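Home > Living Rooms & Small Spaces > Storage that isn't a closet

Thread: Orange boxes, oranges, and a living room that has to do everything

zoltholm_ghazal wrote:
Hi all, long time reader, second thread ever. We're in a two-room apartment and our living room is the dining room, the TV room, the library and (since January) the place where my sister's kids play when she works late. I've been trying to sort it out a bit at a time and I'd love some opinions before I spend any more money. My budget for the whole thing was 200 and I have 72 left, so please be gentle.

The thing I did first was boxes. I like orange, I always have, so there's a row of orange storage boxes on top of the tall bookshelf, and then an open one, orange outside and white inside, that lives on the table for fruit. My husband thinks a box is a silly thing to keep fruit in. I think a bowl takes up the same space and rolls around. The table has the blue plaid cloth my mother gave us and I'm not giving that up, so don't ask!

My real question is the TV stand across from it. It's long and white with a black top, two drawers and a glass shelf, and every flat bit of it collects stuff. Jars, a tin, a medicine box, a carton, you name it. 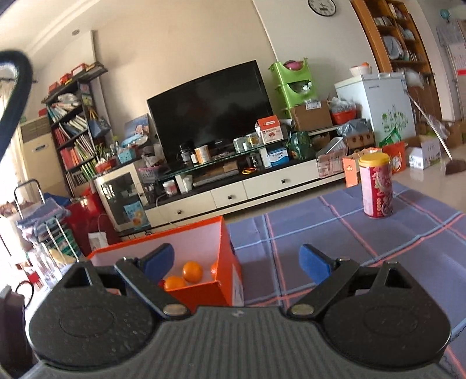
Reply 1

raffaele_v wrote:
Team fruit box. Three oranges in a bowl look lonely, three oranges in a box look like you meant it.

But the stand, oof. I'd clear the glass shelf completely and see how it feels for a week. Glass shelves show everything. And please move the medicine somewhere high and shut if there are kids over, the drawers don't count, kids can open drawers.

Reply 2

Tudur Rosser wrote:
Disagree with Raffaele on the shelf. If you clear it, the jars just go and live on the table, and then you're eating dinner around them. I'd keep the little jars together on a tray — any tray — and find a home for the rest. Agree about the medicine though, that goes up high tonight.

Also is that bag leaning on the stand a permanent resident? The green patterned one. We had one like that for two years and it was full of other bags.

Reply 3

zoltholm_ghazal wrote:
It is full of other bags. I feel seen.

Medicine is moved, thank you both, it's in the kitchen on the top shelf behind the flour. The tall red canister with the yellow lid is staying on the table, before anyone starts. It was a present and I like looking at it while I drink my tea.

Reply 4

magdolna_e wrote:
I'm going to be the grumpy one. I don't like storage on top of bookshelves. You need a chair to get to it, so you never get to it, and by the time you do you've forgotten what's in there. Your shelf already looks packed with books and magazines. I'd thin out the magazines and bring a couple of those boxes down inside, where you can reach them.

What about the kids' things? You mention them and then you don't say where the toys go.

Reply 5

zoltholm_ghazal wrote:
Magdolna, you got me, the toys don't go anywhere. They go on the floor. There's a gray mat down there and the play food ends up all over it, next to the big orange box. The little red pair, joined together like cherries, is the current favorite, and I've stepped on it more times than I want to say. I'd like a system a four-year-old will use without me standing over her.

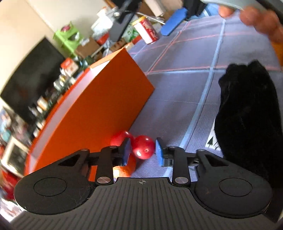
Reply 6

levente.gulyas wrote:
Dad of twins here, so I have views. Lids are the enemy. If a kid has to take a lid off, put the thing in and put the lid back on, you've lost her at step one. Get something low and wide and open, and leave it on the mat where the playing happens. We got a shallow bin from Pimcombe and it's taken a real beating. Don't sort it either! Play food, blocks, animals, all in together. My wife sorted ours by type once, and it lasted until lunch.

Reply 7

magdolna_e wrote:
I sorted mine and it worked fine, Levente. Pictures taped on the front, fruit with fruit, cars with cars. My grandson is very proud of it. It depends on the child.

Reply 8

levente.gulyas wrote:
Fair enough, your grandson can come and live with us.

Reply 9

raffaele_v wrote:
Cheap idea, if the 72 has to stretch: cut down a sturdy carton and cover it in leftover fabric. If it gets wrecked you make another one. Then spend the money on a decent tray for the jars, like Tudur said (yes, I've come around on the jars).

Reply 10

zoltholm_ghazal wrote:
Okay, plan so far: tray for the jars, carton covered in fabric for the mat, magazines thinned out this month. Boxes stay on top of the shelf for now, sorry Magdolna, but I'll put labels on them. I'll let you know if the four-year-old plays along.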